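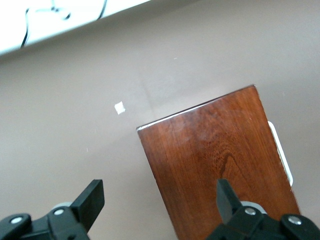 Skellura open day, Wemevberg

June 16, 2024

I have wanted to see the Skellura workshop since I moved to this country, and in the end it was Katherine Correa from our club who put my name on the list. They restore old Italian and British cars, mostly small ones, and once a year they open the doors to visitors.

The tour was led by Arsen Zinchenko. He has worked there for 14 years and speaks quickly, so I missed a part of the story about the paint oven. First we went to the body shop, where a Lancia Fulvia was hanging on a turning frame with no doors and no glass. The sills were already new. Arsen showed us how he taps along the seam and listens for filler. I tried it also and heard no difference at all.

In the engine room it was warmer and very crowded. Two engines were on stands, one of them from an MGB, and Roksolana Kushnir was measuring the bores. She let the children turn the crank by hand. I asked her about oil for my own car, a Fiat 124 with a noisy tappet, and she told me to check the clearance before I buy anything. I will do it this week.

The best for me was the yard behind. Visitors could park their own cars there, and Lukian Kovalchuk came in his cream Saab 96 – he drove it from Zotivgate with the window stuck open. The engine smoked a little when he started it to leave.

Some practical points. The entrance is on the river side, the sign on the main road is old. Coffee was free but the cakes were finished before noon. The toilets are across the yard. In May they also hold a smaller evening for owners, and for this you must write to them early.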